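6th November

Notebook, bench 2 side. Picking up from the September pages, which I never finished writing up (sorry Liudmyla, I know you were waiting on those).

So the paste. Batch 6 is the first one I'd let anybody else touch. Same wheat starch as before, the Chamoun one, but I soaked it overnight this time and cooked it low and slow until it went from chalky to that glassy look. Strained it twice through the horsehair sieve and it came out like pudding! Batch 5 had those little fish-eye lumps all through it and I'm pretty sure that was me getting impatient with the heat, because Gaurav made his the same afternoon with the same bag and his was fine.

Used it on the hinge of the Plastden ledger, the fat one with the split spine. 171 leaves, and the first gathering was hanging on by one thread and a lot of old brown glue. The glue came off with a methylcellulose poultice, left on until it swelled up and then lifted with the bone folder. Slow work but kind of lovely once it lets go.
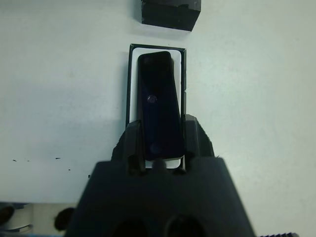
Lined the spine with the thinner of the two Japanese papers, grain running head to tail, and left it under the boards with the light weights. I wanted the thick paper, Lewis talked me out of it, and I think he's right. The thick one makes the back so stiff that the pages fight you when you open it past the middle. If it needs more support I can always add a second layer of the thin stuff later.

Note to self about the cloth: the Flultedeo buckram is NOT the same green as last year's roll. I held them side by side by the window and the new one is bluer. Fine for the 1078 box (that's the shelf number, Rami, before you ask again) but not for anything that has to match an old cover. I've written OLD GREEN on the end of what's left, so please don't cut bookmarks out of it.

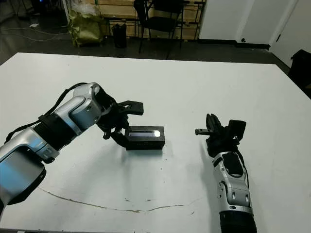

Board cutting went better than I expected. I've been leaving a hair too much square at the fore edge, so I made a spacer out of scrap binder's board and pushed the text block up against that, and every edge came out even. I'm trying to get my eye in for clean small boxes too, the drop-lid kind with sharp corners. The little black rectangular one on the white table is near enough the size of the thing I want to make for the loose seals, so I'm going to try one in black cloth over the thin board. Vasilică says to miter the turn-ins and leave a board's thickness at the corner, which I always forget and then get a nasty bit of gray peeking through.

Sewing: two frames set up, one with tapes and one with cords. The cords are just for practice, I keep pulling too tight at the kettle stitch and the whole block leans. Did a dummy with blank paper this morning and it leaned less! Waxed the thread more than usual, so maybe it's that, or maybe I was just in a better mood. 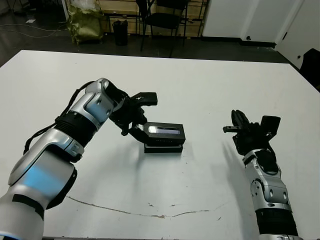

Small black device on the big white table, silver arm at left.

Things still open. The Drorkov albums need new guards and I haven't picked a paper. Liudmyla wants a cream, I want something closer to the gray of the album leaves, and we've got swatches of both pinned over the sink. Headbands for the ledger, blue and undyed I think. Check the pressing boards for that dent. Need more blotter, the big sheets, and the paste brush is shedding again so pick the hairs out BEFORE it dries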